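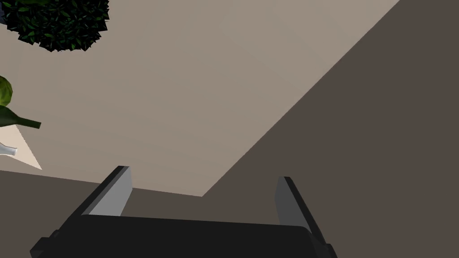 Ticket: single shows up under the wrong artist
Opened by: Wen-hsiung Mok
Status: open
Mar 2, 2025

Hi again! So my new single Endetti went live last night through Clalteck (yay) and it's sitting on the page of some other singer called Wan. I record as Wan too, but she does country ballads and I very much don't. She's got 3,000 followers who are now getting my synths in their new release feed, sorry to them.

What I've tried so far: logged out and back in, checked the artist ID on the upload form (it's mine, I compared it with my July single, Rarkevico), and hit "report wrong page" 2 times. The first report closed itself with no note.

Beige surface, dark region at the right

Reply from Tin-yau Chien:
Thanks, Wen-hsiung. The ID is fine on our end, so I've sent a move request to the store. Please don't take the single down and re-upload it, or you'll lose the plays. These usually take 4 days.

Wen-hsiung Mok:
Okay, leaving it alone! The lyrics moved over to my page this morning but the audio hasn't, so I'll keep this open.
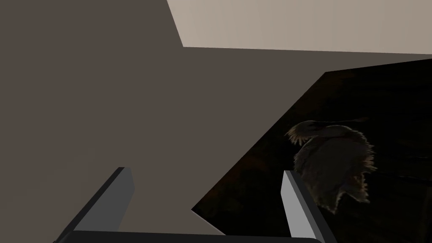

Plain gray-brown surface with a pale beige area behind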